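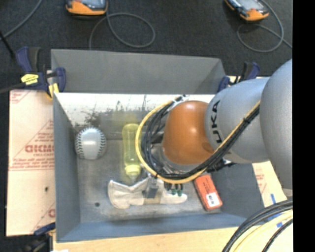 Notes for the Arkau workshop, Fri 17 August, afternoon slot

Slide 1. Hi everybody, thanks for staying after lunch. I'm going to talk about house rules for bin picking cells, meaning the ones taped up next to the door that people really do read (or don't!). Ask who has a written list at their site. Wait for hands. Then ask who's looked at it since January.

Slide 2. Where I'm coming from. I run the cell at Hukelville, and before that I helped set up the one at Grommont. Two sites, same kind of work, and completely different ideas about what "ready to run" meant. Tell the story about the argument over the start button. Keep it short, I always go long on this one.

Slide 3. Rule one: cables get dressed before anything moves. We take the wrist through its full range by hand, slowly, and somebody watches the loop the whole way. Enough slack to turn, not so much that it drags through the bin. Ties get checked every morning and the cut ends face away from the hose side. If you add a sensor, you do the whole walk again, even if it's "just one wire."

Slide 4. Rule two: the bin doesn't move. Clamp it, push on it, then push on it like you mean it. We had a bin creep on us at Grommont and spent a full day blaming the calibration. I'm still a little embarrassed about that. Now there's a line for it on the start sheet with initials next to it.

Slide 5. Rule three: mix your objects on purpose. Something round, something soft, something see-through, something with square corners. A ball and a floppy glove want very different things from a gripper, and clear plastic gives depth cameras fits. Eight items in our standard set, and no swapping in your favorites because the numbers look better!

Slide 6. Rule four: pendants have a home. Off the work table, cord out of the walking path, and whoever's running the cell can reach the stop without a stretch. (Pause here. Someone from Ndung'u will want to bring up wireless. Park it for the discussion.)

Slide 7. Logging. We do 1,000 picks before we change anything, and every miss gets a reason code. Six codes, no "other." People hated that for a week and then came around.

Slide 8. Your turn. Write down one rule your site has that makes no sense to you, and swap with your neighbor. Collect the cards at the door. Remember to bring pens.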